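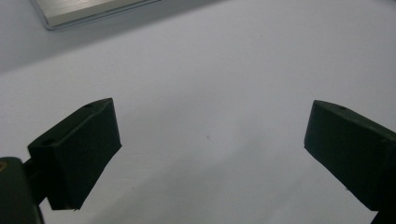 Notes – Zukholm library talk, September. Keep it under 20 min, leave time for questions!!

Open with the bread story. Grandma's starter, left in the fridge for a summer, came back fine. Gets a laugh, then move on.

Who I am – one line only. Baking class at Paju, 8 years. Thank Hajnalka Pintér for setting this up.

Main point: most people give up on sourdough too early. Week two, it goes flat, they toss it. Don't toss it. Feed it, wait, feed it again.

Flour. Rye to start, then whatever's cheap. Weigh it. Cups are useless here, say that twice.

Water – tap is ok in most towns. If it smells strongly of chlorine let it sit out overnight.

Kitchen temp. Ask the room who has a cold kitchen. Oven with just the light on, works for me. (Tell them to put a note on the oven door. Tarmo's baked towel story, if time.)

Basic loaf, go slow, people write this down:
1,000 g flour total, makes two
fold every half hour, four times
into the fridge before bed
bake from cold, lid on, then lid off

Skip the part about hydration percentages unless someone asks. Lost half the room with it in Losusel.

Common questions
– gray liquid on top? Just hungry. Pour off or stir in
– pink or orange streaks? Throw it out, wash teh jar
– can I freeze it? Yes but dry some too, keeps better

Suleiman Ugwu has jars of starter to give away at the back, one each pls. Feeding sheet is on the chair by the door.

Finish w/ the slicing. Let it cool first, they wont listen.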